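Grekier 2 - Frequently Asked Questions

Answers to common support queries about the Grekier 2 software synthesiser. For licensing and account problems, use the contact form.

Do I need to uninstall version 1 first?
No. The two versions install to separate folders and appear as separate plug-ins in your host. Projects saved with version 1 will go on opening version 1.

Will my old patches load?
Yes, through File > Import Bank. Patches that used the original chorus will sound slightly wider, as the new chorus runs in stereo throughout. Set Width to zero to get the old sound back.

How many presets are supplied?
The factory library holds 970. A further 18 templates are kept in their own folder and make no sound until an oscillator is switched on.

Why do I hear clicks when I change the buffer size?
The audio engine restarts whenever the buffer size changes. Stop playback first. If clicks carry on afterwards, turn off Oversampling in the Engine tab and test again.

Can I use my own wavetables?
Yes. Files must be mono WAV. Put them in the User Tables folder and choose Rescan. The browser lists up to 1000 files per folder - anything past that is skipped without a warning, so use subfolders for large collections.

Does it work with the Lammers controller?
The knobs are mapped automatically. The pads send notes only and must be assigned by hand under MIDI Learn.

Who made the factory presets?
Most are by Naheed Qureshi. The Cakar bank of basses and plucked sounds is by Wajid Hashmi.

Is the Isadetti reverb included?
A reduced version is, with the plate and room modes. The full plug-in is sold separately and shares the same preset format.

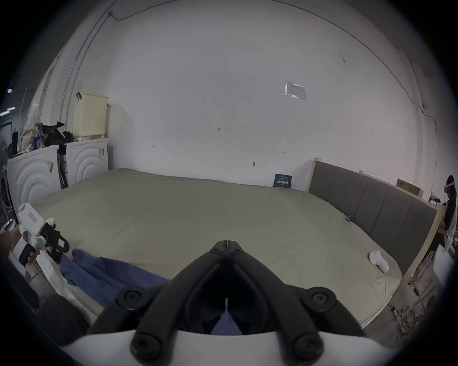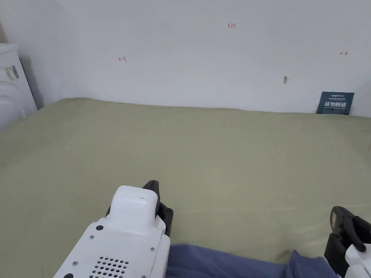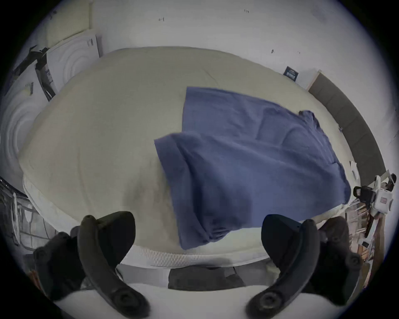 Can I run it without an internet connection?
Yes, once it has been activated. Activation itself can be done from another computer: choose Offline in the licence window, save the request file, upload it from your account page and load the reply file back into the plug-in.

Why is the window too small on my display?
Click the logo and pick a larger size from the Zoom menu. Some hosts keep the old window size until the plug-in is closed and opened again.

Where are the log files?
Help > Show Logs opens the folder. Attach the newest file when you write to support, and state your host and its version number.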